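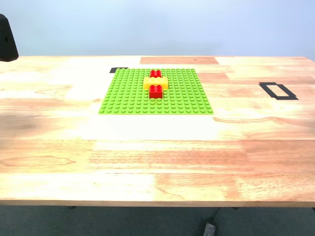 Sigita Sakalauskas
Program Lead, Kudton Family Learning Room

Progress report to the Nowakowski Fund, February

The building table is now in regular use. The grant paid for the wooden table, the green baseplates and the first stock of bricks, and all of it is in the room. We run two sessions a week, with the longer one on Friday afternoon. Attendance this period was 79 children, against 28 in the period before.

Most sessions begin with a short copying task. The leader builds a small pattern on one baseplate, such as red, yellow, red in a line, and each pair of children makes the same thing on their own plate. Older children then describe a pattern aloud to a partner who has their back turned. The younger group found this hard at first and we have cut it down to three bricks for them.

Tadeusz Sikora has written up 17 pattern cards and tried them with both groups. Six need to be redrawn. The children could not tell from the drawing which brick went in front and which went behind.

Sorting at the end still takes too long – often a quarter of the session. We asked Poteck for a price on shallow trays with dividers and are waiting to hear back. Until then the bricks go back into the two deep tubs by color.

Spending is within budget. The delivery charge from Banel was higher than quoted, and we covered the difference from our own supplies line.

Next period we plan to finish the cards, buy the trays and open a morning session for parents with children under five. We would like to move the unspent printing money to trays and ask for your agreement to this.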